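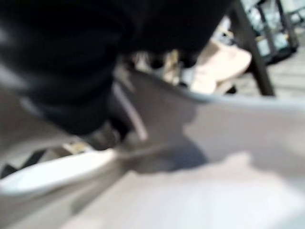 The big light gray tub, close up, glossy lip and all.

If I could keep only one thing from my storage shelf, it would be a big, plain, smooth-sided tub. I have owned baskets with liners, crates that fold flat, a set of canvas cubes that slumped within a month, and I keep coming back to the tub. It holds laundry, it holds potting soil, it holds the contents of the junk drawer when I finally lose patience with the junk drawer. So this week's page is all tub tips, some mine and some sent in by readers.

Picking one out

Run your thumb around the rim before you pay. You want a lip that curls over and feels smooth all the way around, including the bit where your fingers go when you lift it full. I once bought a bargain one with a seam under the edge and it scraped my knuckles every single time I carried it up the basement stairs (I kept it for two years, don't ask).

Pale colors are my favorite for sorting. I know, I know, they show every mark. But small things drop to the bottom of a tub, and against a dark inside you will never find that screw or that earring back. Pale gray is a nice middle ground. Scuffs don't shout at you the way they do on pure white, and you can still spot a black button down there.

Check the walls too. Ribs and ridges look sturdy in the store, and then you spend your Wednesday evening picking lint and grit out of every groove with a toothbrush. Smooth walls wipe clean in one go.

Line it, please

Sunee Sombatkul wrote to me after the last page to say she lines all of hers with a flat white sheet of something, whatever is lying around: the back of old wrapping paper, a worn pillowcase, shelf paper that was cut too short. I tried it and now I'm a convert! When you're done sorting, you gather up the edges and lift the whole mess of crumbs and threads out at once. For muddy stuff I use an old shower curtain cut down to fit.

Cut the liner a little bigger than the base and let it ride up the sides by a couple of inches. Exactly-to-size liners slide around and the dirt goes straight underneath. If yours curls, roll it the other way overnight with a rubber band on it.

The one-tub tidy

I do this when a room has gotten away from me. Put the tub in the middle of the floor and fill it with everything that doesn't belong in the room. Don't walk anything anywhere yet! That's how I used to end up reading old magazines on the bathroom floor with the living room still a wreck. Fill first, then carry the tub from room to room and put things away as you go.

Big flat things go against the walls of the tub, soft things on the bottom, and anything breakable goes in last and comes out first. Anything with teeth or points, like a hair clip or a serrated cutter or a bag clip with a zigzag edge, gets its own little jar beside the tub. I have stuck my hand into a pile of socks and found a pastry wheel. Once was enough.

Whatever is still in there when you've done the full lap is stuff that has no home. Leave it in the tub for a few days. I end up tossing half of mine.

Getting the marks off

For scuffs, start with a damp cloth and a dab of baking soda, and go easy. Scrubbing hard with the rough side of a sponge takes off the shine, and a dull patch grabs dirt faster than the rest. A plain pencil eraser is very good on the thin dark streaks you get from shoe soles.

Sticker glue comes off with cooking oil. Rub it in, go have a coffee, wipe, then wash with dish soap. Gaëtan Vasseur swears by mayonnaise for the same job and I'm sure it works, but I can't bring myself to do it.

If the tub smells (mine did after a bag of onions), stand it outside in the sun for an afternoon with a crumpled newspaper in it. Vinegar and water for the stubborn ones. Rinse well and let it dry right side up with the lip wiped, or water sits under the curl and drips on your socks when you move it.

Storing them

Nested tubs get stuck together, especially in August when my garage is an oven. Drop a folded dish towel between each pair. If they're already stuck, pour cold water in the top one, set the bottom one in warm water, wait a few minutes and twist. Don't yank it by the rim.

Rattana Panyasiri asked whether she could keep flour and rice loose in hers. I wouldn't, unless it's sold for food. Keep them in their bags or in jars, and stand those in the tub.

Next time it's drawer dividers, and I still need ideas for the very shallow kind, so send me yours.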